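Call for Participants: Remote Operators for a Household Robot Teaching Study

Prukaretti, Sindwood Office. Posted 1/26/25
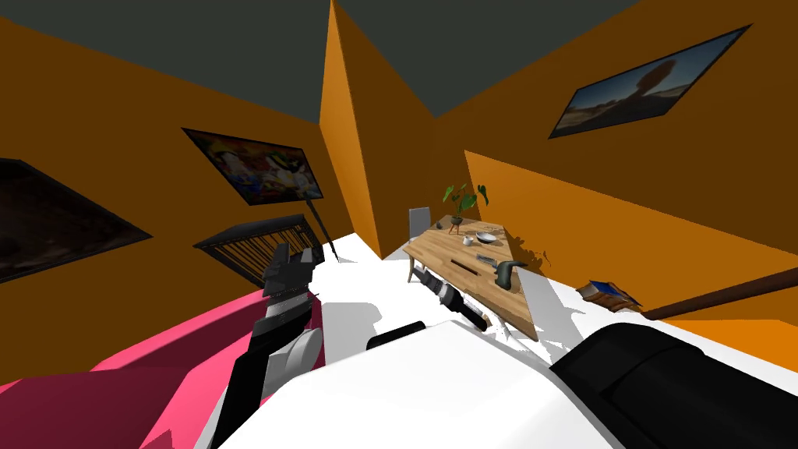

Prukaretti invites applications from adults who wish to take part in a paid study on teaching household tasks to a two-armed robot. Participants will guide the robot by remote control through a series of simulated rooms. Each completed task is recorded and used to train the Keko control software, which learns from the movements people make. No background in robotics, programming, or video games is required.

What participants will do

Participants sit at an operator station and hold one controller in each hand. Moving a controller moves the matching arm, and a trigger opens and closes the gripper. A short written instruction appears at the start of each task, such as moving a mug to another part of a table or placing a bowl beside a plant. The participant carries out the instruction at a steady pace and marks the attempt as complete or failed. Failed attempts are kept and are paid at the same rate as successful ones.

The furniture and wall colors change from one room to the next, and the starting position of the robot changes as well. Some views are steeply tilted. Applicants who are prone to motion sickness should consider this carefully before applying — a trial period is offered at the first visit, and anyone may withdraw at that point with full payment for the visit.

Time and payment

The study consists of 7 visits to the Sindwood office, to be completed before the end of May. Participants who complete all visits will receive $615. Those who withdraw early will be paid for each visit attended. Parking at the Tefera Building is free of charge with a pass from the front desk.

Who may apply

Applicants must be at least 18 years of age, be able to read short instructions in English, and have use of both hands. Glasses and contact lenses are permitted. Left-handed applicants are especially encouraged to apply, as they are underrepresented in the present group of operators. Current employees of Prukaretti and members of their households are not eligible.

Records and privacy

The study records controller movements, the simulated camera view, and the result of each attempt. It does not record the participant's face or voice. Records are stored under a participant number. The collection goal for this phase is 2000 completed tasks, of which 900 have been reserved for new operators.

How to apply

Application forms are available at the front desk of the Tefera Building and through the Participate page of this site. Please state which hours you are generally free and whether you have used hand controllers before. Applicants will receive a written reply whether or not a place can be offered.

Comments

mossyback_41
Is there a chair with arms at the station? I have a bad shoulder and can't hold my hands up for very long.

Study Office
Yes. The chair has adjustable armrests, and operators may pause between tasks at any time. Please mention the shoulder on your form.

tallgrass
Did the last phase. The first visit is slow while you get used to how far the arms reach, then it goes faster. Bring a sweater.

jo.in.sindwood
Can two people from the same house both apply?

Study Office
They may, provided that neither is employed by Prukaretti. Each person should submit a separate form.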